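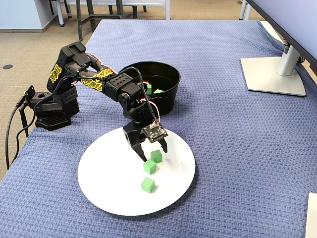 The arm over the plate, with the bucket standing behind it.

News > Automation > Kits and Services

Print this page | E-mail this article

Nodo has opened orders in May for Tullora, a tabletop manipulation kit sold together with a remote setup service. The kit comprises a desktop arm, a two-finger gripper with its controller board, a table clamp and a set of 20 foam cubes. Setup is handled by Cultov, which calibrates the joints over a video link and supplies a log file to the buyer.

The reference task is transfer of cubes between a flat plate and a bucket. According to product manager Faraji Temba, the bucket is the harder half – the gripper has to enter at a steep angle and clear the rim with a cube in its jaws. 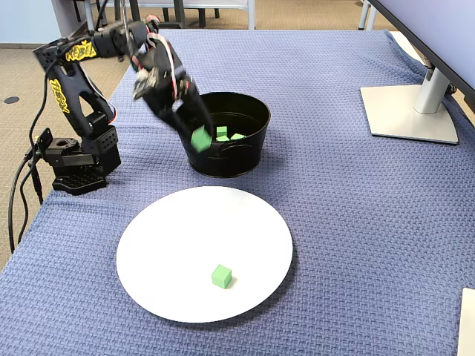
Nodo Applied Handling Team

The service plan covers around 3,000 transfer cycles before recalibration is advised. Replacement fingers ship in packs of 4. Buyers may substitute their own objects, provided that these fit the open jaws; Nodo does not support glass or liquids. Wilson Escobar, who leads integration at Cultov, said a setup call takes one afternoon and requires a clear table edge for the clamp.

Comments

Salim Obura: Is the log file plain text or a binary format?

Emmanuel Mugo: Would like to see cable routing covered in the manual. Ours drop straight off the table edge.

Shabani Ndung'u: Can the plan be bought later, or only with the kit?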